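Small Enclosures: Surface Finishes and Cleaning in a Hallway Storage Closet
Final report, Interior Materials and Maintenance
Mylene Espiritu and Pacita Calimlim

Introduction

For this project we had to choose one small built space, study its materials, and recommend how it should be looked after. We chose a storage closet on the ground floor of the Castillo building. It is used for bags, gloves and other work gear. The tenants' main complaint was that it always looked dirty, even after it had been swept.

We wanted to find out whether the problem came from the materials, from the way they were joined, or from the way the closet was used. We worked on it through March, mostly in the early afternoon when the hallway was quiet. Mylene did the material notes and the cleaning tests. Pacita talked to the tenants and worked out the cost.

Background

Closets like this one are usually finished with whatever is left over from a larger job. That seems to be the case here. The building manager told us that the wall panels came from a kitchen renovation upstairs and the stone from the lobby. He did not have the original order for either one, so we could not get data sheets and had to go by what we could see and test ourselves.

Our course reader makes two points about small enclosures that we used as a starting point. The first is that corners collect more dirt than open surfaces. The second is that a patterned surface can hide dirt from the eye, so it gets cleaned less often than it should.

Materials

The walls are covered in decorative laminate. The ground is off-white with fine light-grey speckling, and large grey leaves and stems are printed over it. Up close the speckling is hard to tell apart from dust, and we both wiped at marks that were part of the print.

The floor is reddish-brown marble with white and pale pink veins. It is polished, so it reflects the hallway light and shows dry streaks if it is mopped with too much water.

Aluminum trim covers the joint between the two walls, and more of it runs along the bottom of the panels where they meet the floor. The strips have grooves in them. On the left side, small dark specks and grime have built up along the inner face of the strip, while the laminate beside it gives a much cleaner impression. A work glove and a large cream canvas bag were on the floor near the corner.

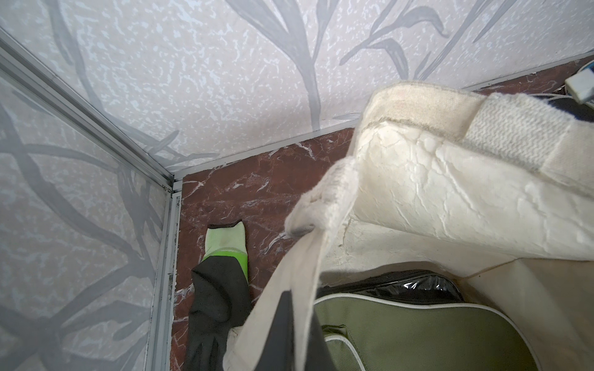 Cleaning tests

We tested two methods on the trim. The first was a damp cotton cloth with plain water, which is what the tenants already use. The second was a soft nylon brush with Stimance, a mild cleaner sold for metal and stone, followed by a dry cloth. We worked for 5 minutes with each method on separate lengths of trim.

The damp cloth cleaned the flat part of the metal but slid over the grooves. It also pushed some of the dirt down onto the marble. The brush reached into the grooves and lifted most of the specks. A few stayed where they were, and we think those may be small pits in the metal. We did not scrape them.

On the laminate, plain water was enough. On the marble we used only a damp mop and dried it right away, as we did not want to risk dulling the polish.

Use of the closet

Pacita spoke with the tenants who use the closet. They all said they put things straight on the floor because there is nowhere else to put them. Bags get pushed toward the corner, and whoever sweeps goes past them. One tenant said she had not seen the back corner without something in front of it since she moved in.

Costs

We priced two options. A wall rail with hooks from Sorkden comes to 700 pesos, and the building manager said he could fit it himself. Replacing the grooved trim with a flat profile would cost nearly 4,000 pesos with labor. Stavby, the contractor we asked, warned that the laminate edges could chip when the old strips are pulled off.

Recommendations

We recommend the rail and hooks first. The trim should be brushed once a month and wiped dry. Replacing it can wait until the panels need work anyway.

Limits of the study

We looked at one closet over a short period, and we cleaned the trim only once. We do not know how fast the dirt comes back. A later group could repeat the brush test after the hooks are in.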